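Sorting it out: the school club teaching a robot to tidy up

The robotics club at Marilero College meets after lessons in what used to be a sewing room. There are tables down one side, a row of sockets that were put in for the machines, and a cupboard that nobody else has a key to. At half past three it fills up quickly.

This year there are 22 members, aged between 14 and 18. Most had never programmed anything before they joined. The older ones have been through two competitions already, and they tend to take charge of the arm.

The club's project is a sorting task set by the Komasgate Challenge, a regional contest for schools and colleges. Each team gets the same brief: a robot arm must pick up small items from a table and put each one in the right container. Teams choose their own containers and write their own software. Points are lost for drops, for items left in the wrong place and for any help from a human hand.

It sounds simple, and the club thought so too. In the autumn the members spent three weeks on a program that told the arm exactly where to go. It worked as long as every item was in exactly the right spot. Move a tag by the width of a finger and the gripper closed on air.

So they started again. The second version learns from recorded runs. A student guides the arm through the job by hand while the camera near the gripper records what the arm sees, and the software is trained on the results. By January the club had 1,047 recordings, all made by students working in pairs after school.

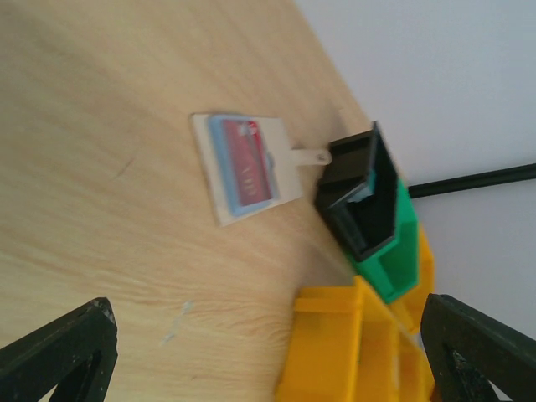

A tag on the table beside the green and yellow bins, seen from the arm's own camera.

The tags have caused more trouble than anything else. They are small and flat, and a gripper that comes down a little too high slides over the top. Come down too low and the fingers press into the table. The team now asks the arm to approach at a slant and take hold of the stem, which gives it something to grip.

Bins were another lesson. The first set was clear plastic, and the software had difficulty telling where the sides were. Brightly coloured ones were bought with money from a cake sale, and results improved within a fortnight.

The club keeps its scores on a sheet taped inside the cupboard door. In the last full test before the half-term break the arm placed 69 tags out of 72. Two of the misses came when the blinds were open and the sun was low. The third is still being argued over.

Support has come from Šimko, a local engineering firm that lends the arm and sends someone once a month to check it over. The college pays for spare parts. Travel to the final, which will be held in Sestton, has still to be found, and the club is planning a second cake sale – a bigger one.

Other teams will arrive with faster machines. The Marilero arm is slow, and the members have decided to leave it that way until it stops dropping things. The next job is to record more runs with the blinds open.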